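Quiénes somos

Plulent es una empresa pequeña que enseña tareas de casa a brazos robóticos. Empezamos como dos oficinas, Grisel y Clenmont, y desde octubre trabajamos juntos bajo un solo nombre.

Qué hacemos

Nuestro trabajo es mostrar la tarea al robot. A veces una persona toma el brazo con la mano y lo lleva por el camino correcto; otras veces lo maneja a distancia, con un mando. Cada demostración queda grabada y después la revisa otra persona del equipo. Las que tienen dudas se repiten -- preferimos entregar menos y entregar bien.

Para una tarea nueva pedimos normalmente 500 demostraciones. El proyecto Vukadinović, el más largo que hemos hecho, llegó a 4000, y de él aprendimos casi todo lo que sabemos sobre cajones y tostadoras.

Dónde trabajamos

Hacemos las sesiones en cocinas amuebladas, con los objetos que tiene cualquier familia.
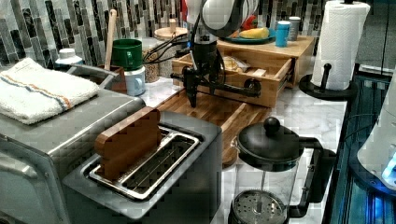
Para el pan usamos muchas veces un bloque de madera, que tiene una forma constante y no deja migas. Cuando el operador ya domina el movimiento, pasamos a los alimentos verdaderos. También cambiamos de lugar las tazas y los platos entre una serie y otra, para que el robot no aprenda una sola posición.

Si su laboratorio o su empresa necesita demostraciones, escríbanos con una descripción de la tarea y del brazo que utiliza. Respondemos en español y en inglés.

Página actualizada: 10/12/19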